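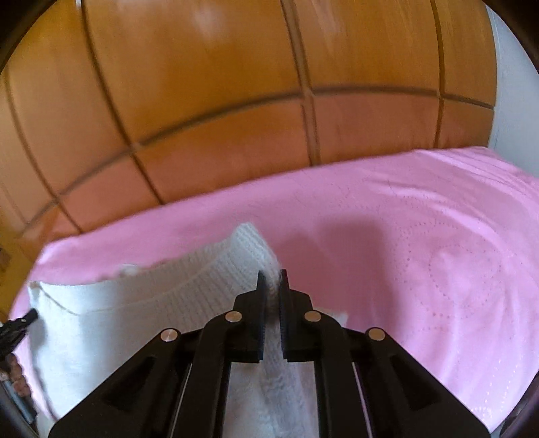
White towel on the pink cloth, fingertips on the ridge.

waffleweave

Okay, I need some opinions before I sink another November evening into this. I'm collecting towel examples at home with the hand-held gripper, for the folding set that goes to Drostley. I've got 772 takes on the drive as of last night and my partner at the other end of the project (hi, I know you read this) thinks a big chunk of them are going to hurt more than they help.

The argument is over the grab. I pinch a raised ridge of the towel, like in the photo, because that's how I'd pick up a folded towel with two fingers. It has a peak, the peak fits between the tips, done. My partner says I'm making the ridge myself before I start recording, and so the model will only ever learn to grab towels that someone has already set up nicely. Which, fair, I do fluff it up a bit first. Not every time, but a lot.

So do I toss those, keep them, or keep them and add flat starts? I'd really like to hear from somebody who's trained on this kind of data and not only collected it.

lintroller_2

Keep them and add flat starts. Easy one. If the whole set begins with a perfect little peak, the first time the policy sees a flat towel it'll hover over it and close on air. I did exactly this with washcloths last winter and it was embarrassing to watch, the thing just kept pinching at nothing like a crab.

But don't delete the ridge ones! The lift and the carry and the put-down are all still good examples. The only part that's too easy is the first second or so.

pegboard

I'm going to disagree a little. I'd drop the ones where you fluffed it by hand and you know you did. My worry is the mix. If you have 700 easy starts and a handful of hard ones, the hard ones get drowned out and you've spent your evenings on nothing. I'd rather have 200 takes that start every which way.

Also, and I say this with love, white waffle towel again? Half the towels in everybody's sets are white. Mine too. What else have you recorded?

waffleweave

Ha, guilty. I have the white one, a gray one, and a striped dish towel that I only used for 13 takes because it slides all over the place. The white one behaves so it gets picked every time — you can see how that happens.

lintroller_2

The slidey one is the one you want, though. That's where all the corrections are. If you recover from a slip without stopping the take, that's worth way more to me than another clean grab.

pegboard

Agreed on that. Hang on to your slips.

Ersoy_bench

Coming at this from the labeling side. What trips me up in sets like this is less the towel and more the stuff under it. Do you change the cloth? I had a batch from one person where every single take was on the same tablecloth, and the model we got out of it was hopeless on bare wood. It had more or less learned "towel is the thing that isn't tablecloth."

Pink under white is easy to separate, so it's a nice place to begin. I'd just mix in some where the towel and the background are close in color. White on white is miserable to label, sorry in advance to whoever gets it, but the model needs some.

waffleweave

I do change it, just not often enough. The pink one has a dotted pattern pressed into it on one side and I figured a bit of texture couldn't hurt. I could do a run straight on wood and another on a white sheet. The gripper throws a shadow on the cloth too, I've been wondering if I should move the lamp.

Ersoy_bench

Leave the shadow. Move the lamp around between takes if you want, but please don't try to get rid of it. Kitchens have shadows.

pegboard

Small thing, where do you cut your takes? I ask because I've seen people leave their free hand in at the start, straightening the towel, and then the gripper comes in. Your model can't straighten anything with a hand it doesn't have.

waffleweave

I start recording before I've let go of everything, yeah. I was planning to trim the beginnings all at once at the end with the Clivis script.

pegboard

Check a batch by eye before you trust it. When I ran it, it cut on the first big gripper movement, and if you're a slow starter (I am) it eats the approach. I lost a whole evening's approaches that way and had to go back to the originals.

lintroller_2

Never had that problem with it, for what it's worth. I think it depends on what you set the threshold to. The default was fine for me but I yank things.

nistuvness_nan

Chiming in as the person who trains on these at Nistuvness, since you asked for one. My vote is with lintroller on keeping them. Tag the fluffed ones as "prepared start" in the notes field and leave them in the folder. Then I can turn them down or leave them out at training time without anyone re-recording a thing. If you delete them I can't get them back.

What I can't fix later is an untagged mix. I've had sets where I knew some starts were prepared and had to scrub through every take to find them, and I was not a nice person that week.

For new ones, I'd drop the towel from a foot up and record whatever you get. Don't touch it again. If it lands with a ridge, great, pinch the ridge. If it lands flat, go for a corner or an edge and take as long as you need.

pegboard

Okay, tagging beats deleting, I'll give you that. I still think most people won't go back and tag 772 takes.

waffleweave

I'm going to try! I can tell from the first couple of seconds whether I've been fiddling with it, so it should go fast enough with a pot of coffee. The drop idea is good too, I like that I don't get a say in it.

One question for nan — when it lands flat and I miss the edge the first time, do I restart or just go again in the same take?

nistuvness_nan

Go again in the same take. Up to 2 misses I'd keep everything. Past that, use your judgment. Sometimes a third try is a really nice recovery and sometimes it's you getting mad at a towel.

waffleweave

It'll be the second one with the striped towel. Thanks all, I'll post the split once the tagging's done.

Related threads
Fingertip pads wearing smooth, replace or sand?
Dish towels that don't slide: list yours
Clivis trim script, threshold settings that worked
Labeling white on white without losing your mind
How long should one folding take be?
Drostley upload stuck at the checking step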